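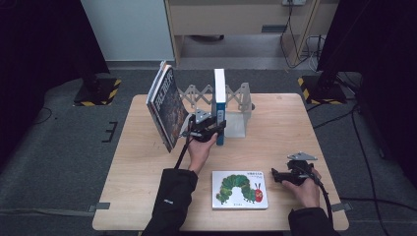

I've been collecting demos with the Dumance hand-held grippers since March, and I think I finally have enough hours on them to write something fair. We bought the two-hand kit for $899 and use it for one thing: recording people doing small household jobs so our model has something decent to copy. The current job is putting books away. You wear nothing special – long sleeves are fine, and the cable runs back past your hand on each side – and you work at a normal table with an expandable metal book rack at the far end, a picture book lying flat in front of you and some thin magazines leaning at the other end of the rack. That flat picture book is the hard one, by the way. Getting a jaw under a cover that sits flush on the wood takes practice, and my first 80 tries at that sort of thing were mostly junk.

What I love: the jaws feel direct! You squeeze, they close, and you stop thinking about them after a while. My partner in crime Sunee Bunnag is left-handed and got the hang of it faster than I did. Setup is quick too, and the Pustau recording software that came bundled saves each episode on its own, so tossing a bad one takes a second.

What I don't love: the cables. I have learned to start every take with both of them hanging outside my wrists, and I still snag one now and then. The manual is thin and skips calibration almost completely.

Then there's grip. Paperbacks are where the pads earn their money. They have a textured, kind of foamy surface, and you can pinch a book across its width and tilt it without crushing the cover. I went easy on the squeeze at first and dropped a lot. Squeeze harder than you think.

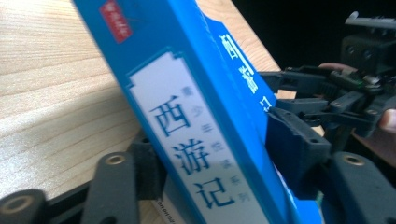
Rogelio Catacutan wrote in to say he would keep the drops. He has 4,000 episodes from the same kit, and his model only learned to recover from a slip after he put 615 fumbled ones back into the training set, each with the second attempt left in. I've stopped deleting mine and will report back.

Would I buy it again? Yes, though I'd budget for longer cables.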